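Folding by the numbers: Aníbal Neves on a term of towels

The robotics course Aníbal Neves teaches has no tournament at the end of it. Students don't build a car or throw a ball into a hoop. They fold laundry, and they keep folding it until a small model can learn something from the recordings.

"People sign up because they want to program an arm," Neves says. "Then for the first month they hold a gripper in each hand and fold a towel. A few drop out. Most stay."

The project is called Ellura. It began in March as a side exercise for the student club and became a full course this fall. The class meets in the Correia building, on the ground floor, where the concrete floor can take the weight of the metal frames. There are 28 students enrolled, working in teams of four. Each team is responsible for one kind of cloth and one kind of fold, and has to hand in 300 usable demonstrations before it is allowed to train anything.

Neves came to teaching from a packaging company, Bonex, where he spent several years keeping case packers running. He says the job left him with a low opinion of rigid boxes as a teaching subject.

"A box is solved. You know where the corners are," he says. "With a towel you pick up one corner and the other three go somewhere else. A student has to think about what the cloth is going to do next, and that is the thing we want in the data."

The grippers are held by hand and closed by hand, with two fingers each and a camera on the tool. The students put them together from a parts kit in the first two weeks. Neves makes every team take theirs apart once and rebuild it, and he checks the pivots himself. A finger that wobbles will still pick up a towel, he says, but the recordings won't match from one session to the next.
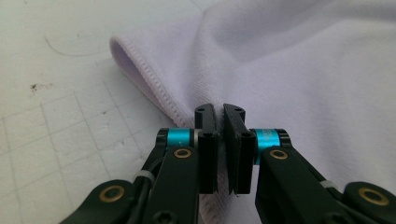
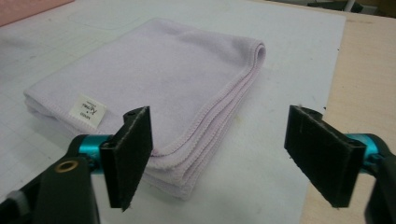
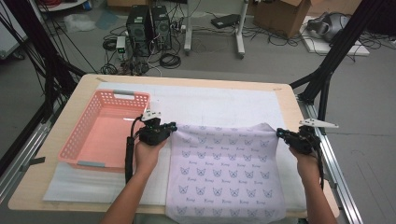

Cloth work in the Ellura course: a lavender towel in loose folds, the towel as a folded stack, and a cat-print cloth held up by two corners with a pair of grippers.

The hardest part to learn, according to Neves, is the hem. A thick edge likes to roll over on itself, and beginners tend to close the gripper on two layers when they meant to take one. The teams have a written rule for it. If you catch the wrong layer, you let go, back off and try again, and the recording continues.

"At first they wanted to delete every bad grasp," he says. "I told them to keep the ones where they fixed it. If the model only ever sees perfect grasps, it has no idea what to do after a poor one."

Other bad recordings do get thrown out. Neves lists a cable pulled across the view, a hand moving too fast, a fold finished outside the marked area. Last term the club lost almost 30 recordings in one afternoon when two teams used different starting positions and wrote down only one of them. Since then each team has kept a paper log next to the table, with the cloth, the start and the operator on every line.

Grading is simple. Half of it is the log and the recordings. A quarter is the trained model, and the last quarter is a report in which the team explains where the model fails. Neves reads the failure section first. One team last term wrote six pages on why their model kept folding a towel in thirds when it had been shown halves. They got the highest mark in the group.

He is careful about what the course can claim. The models the students train are small, and they do best on the same cloth, on the same table, that they were trained on. Change the towel and the results drop.

"I would like it to work on any towel," Neves says. "It doesn't yet. I have had students very disappointed about that — and then they go and collect more data, so fine."

The next step is a basket. Teams that finish their flat folds can move on to taking a cloth out of a pile, finding two corners and laying it down before the fold begins. Neves expects about half the class to get that far. Dukitz, a local supplier of machine parts, has agreed to cover replacement bushings and screws through the end of the course.

The Ellura students will show their work on 27th September in the Correia building. Visitors can try the grippers. Neves asks that they bring their own towel.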